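Notes for session 14: learning to fold from handheld demonstrations
Posted 25 June 2026

OK, picking up where we ran out of time. We'd gotten as far as asking why anyone would teach a robot to handle laundry by having people do it with grippers in their hands, and I promised you the Hovesel results.

Quick recap. In the Hovesel setup there's no robot arm during collection at all. A person holds one gripper in each hand and works on the cloth, and we record what the cameras see plus how far the jaws are open. The arm only comes in later, when the trained policy has to run on something. The big win is speed. My first few demos by teleoperation took forever (cloth is so slippery to think about when there's a half-second lag!), and with handheld grippers I was comfortable by the end of one morning.

The dataset we'll use in the assignment is called Skurnis. It has 648 demonstrations of cloth handling on a bed, and I want you to train on 432 of them and keep the rest back. Please don't shuffle individual images across the split – split by whole demonstration, or your validation loss will look wonderful and mean nothing. I made exactly this mistake in March and was very pleased with myself for two days.

Now, viewpoints. Each demo comes with a head view and a view from the grippers. The head view gives you the layout: where the bed ends, where the wall is, where the tools are relative to each other. The gripper view puts the jaws in the same spot in every image, so the policy sees the cloth relative to the fingers. What you lose is the big picture once the tool gets close and the fabric fills everything. In our runs, dropping the head view hurt long folds a lot and short grasps hardly at all. Try it yourselves before you believe me.

The first two are head views, the third is from a gripper.

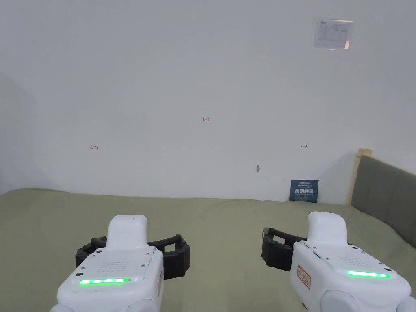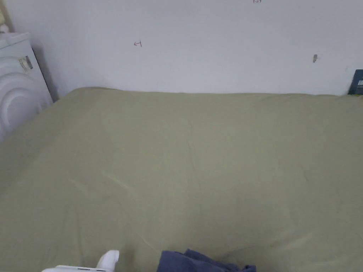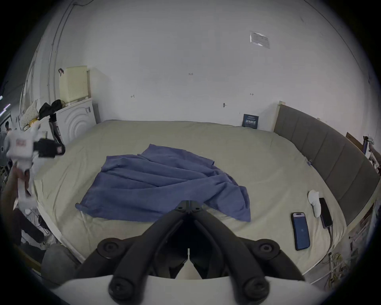
Badawi wrote back after reading a draft of these notes and disagreed with me about the head view. The drop on long folds, Badawi says, could just as well come from the shorter history window we used in those runs, and the fair test is to keep the window fixed and remove one camera at a time. Skirkov ran it that way and saw a smaller gap, though still a gap. So for part two of the assignment, fix the window first, then report both numbers.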